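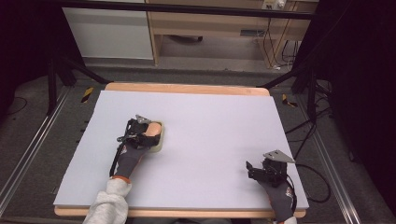 Ticket 2000: white foam board, marks not coming off
Site: Fendside
Opened: 2025-04-14
Priority: 3
Status: open

Reported: gray smears on the large white foam board on the wooden table. Dry sponge moves them around but does not lift them. Board was last replaced in September.

Tried so far:
Damp sponge, water only. Light smears gone, darker ones still there.
Damp sponge with 2 drops of dish soap in 200 ml of water. Better. Left a dull patch near one corner.
Prostis spray on a test spot. Surface went tacky, so stopped.

Reply from Solanki supply desk: do not use solvent cleaners on foam board. Wipe in one direction with light pressure, and use the soft side of the sponge. Rinse the sponge between passes.

Next: repeat the soap wipe tomorrow and check the dull patch once it dries. If it stays, order a new board from Rerham, same size.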